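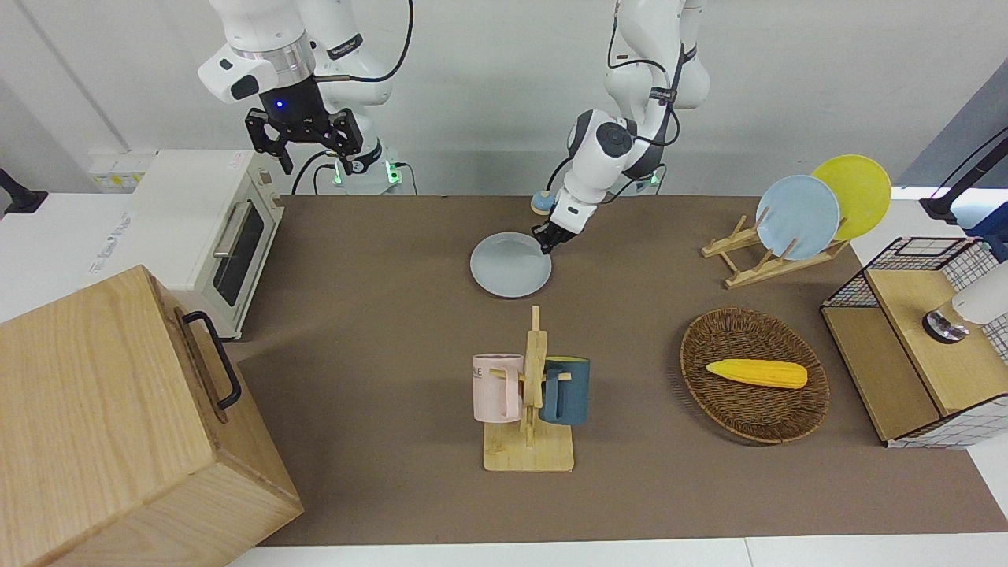 Small worktop, too much on it

Posted in Kitchens and Storage

tremside_dag
We've moved to a flat in Rurndale and the kitchen has one decent surface, a brown table against a white wall. On it at the moment are a white toaster oven, a wooden cabinet with a drawer, a mug tree, a dish rack, a woven basket and whatever plates are out. I'd like room to chop an onion. What would you move first?
Dagmar

Prumlow70
The cabinet. A drawer can go on a shelf or on the floor of a cupboard and you only lose a second getting to it. The oven needs the socket so leave that alone.

kvido_t
Disagree. If the cutlery is in that drawer you'll want it to hand. I'd get rid of the mug tree. Two mugs on a tree take the same space as six, and two hooks under a shelf do the same job.

Prumlow70
Hooks under a shelf in a rented flat? Check the tenancy first.

kusuma_lane
Mug tree stays, in my view. It goes up and not out. The dish rack is the greedy one. Ours lives on its side behind the bread bin and comes out after tea.

tremside_dag
Had a go at it before tea. The rack is staying for now as there's nowhere else for plates to stand. The basket has been useful, I put corn in it and anything else that rolls.

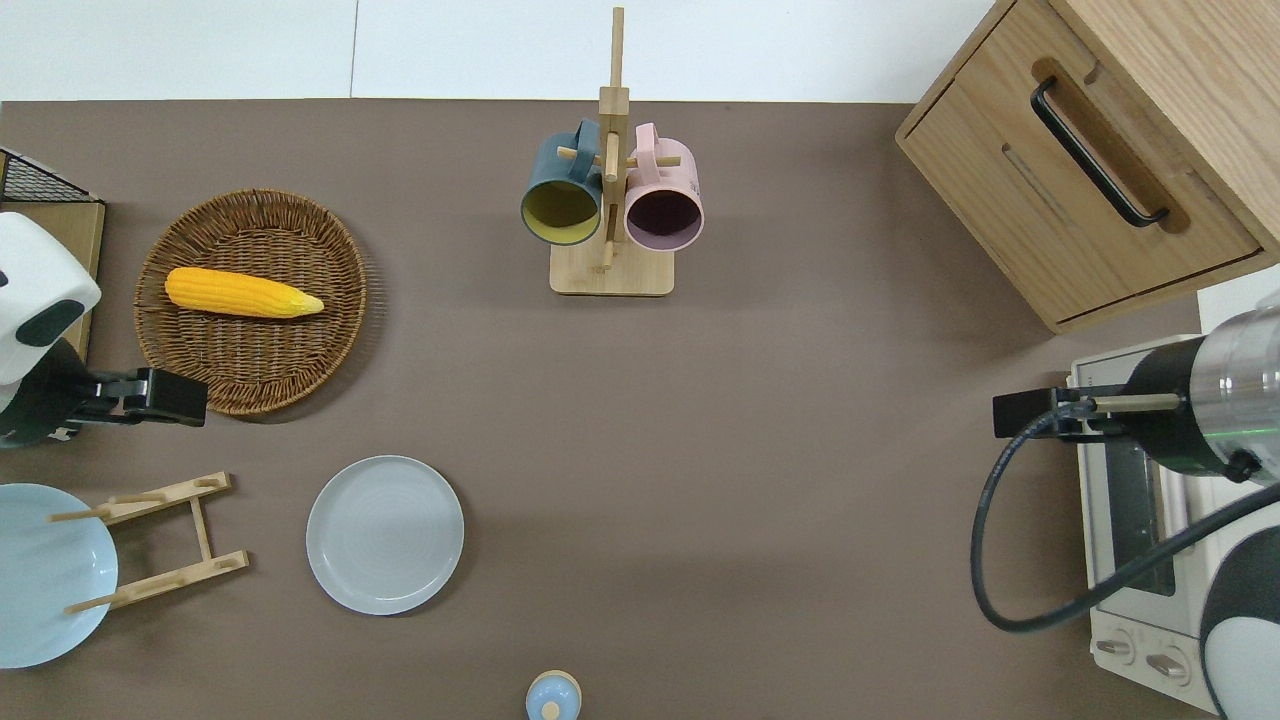
Does a toaster oven need a gap round it when it's on a table with other things?

It needs clear space at the sides, back and top, and the leaflet that came with it will give the distance. Keep baskets, tea towels and paper well away while it's on, and don't store anything on the top.

kvido_t
Agree with that. Ours is 700 watts and the top still gets too hot to touch. My aunt's in Tremside scorched a bread board that was leaning on it.

kusuma_lane
Another vote for moving the cabinet then, if it's near the oven.

Prumlow70
Thank you.

tremside_dag
All right, the cabinet goes on the hall shelf and the mugs stay put. Kvido Tóth, you can have your hooks when I own a wall. Does anyone know if a light wooden rack can be oiled, or does it go sticky?

kusuma_lane
Food-safe mineral oil, thin coat, wipe off the extra and leave it overnight. Mine went sticky when I used sunflower.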